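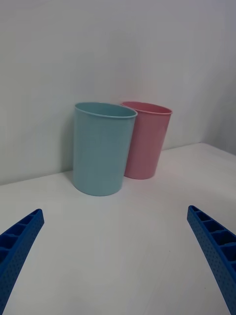
3.2 Which cup do people reach for?

Figure 4. A light blue cup and a pink cup, side by side on a white tabletop.

I'll admit I went into the Janthorpe survey thinking color would hardly matter. We mailed out 4000 forms and asked people which cup they'd pick for cold water, and the ones who wrote back had opinions! Blue "tastes colder," they told us (plenty of them underlined it), while pink got tied to juice, milk and birthday parties. So I ran the same question again in Proltham in February, with the wording switched around, and blue still came out ahead.

What I can't sort out yet is habit. Folks who grew up with blue cups at home might just be picking what they know, and my form only had two questions on childhood, both pretty clumsy. I come back to those in Section 5.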